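Lurncombe Adult Literacy Project
Progress report to the Asfaw Fund
Prepared by Tülin Oral, Project Manager
May 4, 2021

Summary

The project is on schedule in most respects. Evening classes have run without a break since November, first by phone and video and then in person at the Nundville branch library. Enrollment stands at 40 adults, which meets the target in the grant agreement. Spending is under budget on travel and over budget on printed materials. We ask for a small transfer between those lines, explained below.

Classes

We offer two levels. The beginner group works on letter sounds, common words and short written messages. The second group reads longer pieces, mostly bills, school letters, job postings and local news, and writes a page a week. Learners choose many of the texts themselves. Several brought in rental agreements this spring, so we spent more time on those than the course plan allowed for and pushed the unit on medicine labels into the summer.

Attendance dipped when the library changed its closing time and the later class had to start half an hour earlier. People coming straight from work at the packing plant could not make it. The branch has agreed to let us stay late again, and most of those learners are back.

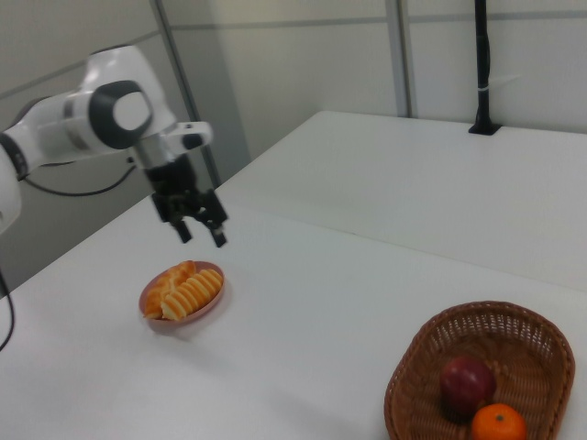
The tutors meet every other week to go over lesson notes. They have asked for more material written for adults at the beginner level. Much of what we can buy was made for children, and learners notice. Two of the tutors have started writing their own short readers, using places and jobs people know from around Lurncombe. The first set is in use now and a second is being edited.

Learner progress

Fourteen learners have moved from the beginner group to the second level. We test at the start and again after each term, using the same reading passage and a short writing task. Scores went up for most people, though gains in spelling are smaller than gains in reading. The winter results are incomplete — some learners could not take the writing task by phone, and we chose to leave those scores out.

Staffing

The assistant coordinator post is still open. We advertised it in the fall and again this spring. One strong candidate withdrew over the hours, and we have since rewritten the post as part-time with no evening work. I am covering the enrollment calls until it is filled.

Budget

Printing has cost more than planned, mainly the learner packets mailed out during the winter. Mileage has cost much less. We would like to move the unused travel money into printing and postage for the rest of the grant year. The total does not change. The rent on the Joler Street storage room is paid through the fall.

Next period

Summer classes will run at both levels, with the medicine label unit first. We will send the full test results with the next report, along with copies of the new readers. Please let us know about the transfer before the summer packets go to the printer.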